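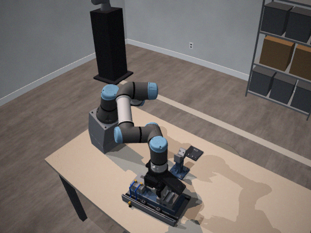

August, Plevard cell, notes on the insert fault

08:40

Overnight batch is done and it's a mess, but such an interesting mess! 300 runs of the insert task, 84 aborted. Every abort is the same stop: wrist force over the 100 N limit, arm frozen with the gripper over the fixture, finger pointing down next to the gray ridged block. Last month we would have had a bit of everything in there (timeouts, drops, joint limits), so one single failure mode is progress in my book.

Pulled the first few logs. The force doesn't climb. It's flat near zero, then one step later it's way past the limit, then the stop. A real arm pressing on a real part gives you a ramp. I can't think of a physical collision that looks like this, so my money is on the sim and not the planner. Eglė bets on the planner. Loser cleans out the log directory.

09:30

Replayed one of the aborts at slow speed with the visual meshes only. The finger comes down, clears the ridges, and stops in what looks like open air. No touching that I can find from any camera angle, and I tried a lot of them.

Things I ruled out before coffee:
Gripper mass and payload are the same in the controller and in the model.
Wrist zero is taken with the arm at rest, well away from the fixture.
The table isn't the problem. Moved the whole fixture up on its own and the fault came along with it.
The blue stand and the black plate behind it are nowhere near the finger path. Deleted both for one run, same abort.

10:50

Found it!! Turned on the collision view and the ridged block is a solid brick. The visual mesh has its plates and the gaps between them, lovely, but the collision mesh is one convex hull wrapped around the whole thing. So the finger goes into a gap that exists for the eye and not for the physics. The solver sees a body suddenly deep inside another body and kicks it out in a single step. There's our spike.

Went through the history with Arūnas. The fixture was reimported when we moved the project over from Busska, and the import tool goes back to one hull per part unless you ask it to split. The old file had the split. The new one doesn't, and it passes every check we have, all of which look at the visual mesh. Ouch.

Why only 84 and not all of them: the start pose is randomized, and with most starts the finger comes in over the outer side and only grazes the hull. It gets pushed a little and carries on. Which means the 216 "good" runs are suspect too. I've marked the entire batch as do not use.

The safety part, please read

Gunārs asked the right question over lunch: what if it had gone the other way? A hull that is too big gives us false stops, annoying and harmless. A part with its collision shape missing gives us a clean run in sim and a finger driven into steel on the real bench. We replay sim paths on the hardware with the speed turned down, but the force limit there is the same 100 N, and that's plenty to hurt a fingertip if somebody is holding a part in place.

So until the new check is in: no sim path from any model imported since the move goes to the hardware. Raimonds has pulled the two that were waiting in the queue. Hands stay out of the fixture during first replays even at low speed. Nilmini is adding that to the bench sheet.

14:15

Split the ridged block into separate collision pieces, one per plate. Set the contact margin down to 2 mm while I was in there, it had been left far too fat. Reran ten of the worst seeds — all ten finish, and the force curve has a proper ramp now. It's a pretty curve. I printed it.

Runs are slower with all the extra shapes. I can live with it for the insert task, not sure about the long Mollah sequence.

16:30

Wrote a first version of the check. It drops random points around each part and compares inside/outside for the visual and the collision mesh, then lists the parts that disagree. It catches the ridged block in the old file right away. It also complains about the long rail, and I haven't looked into that yet. Could be real, could be my tolerance.

Still open
Rail warning, me, tomorrow morning.
Same check on the Vivard models, Arūnas.
Full 300 again tonight with the same seeds so we can compare.
Eglė owes the log directory a cleanup.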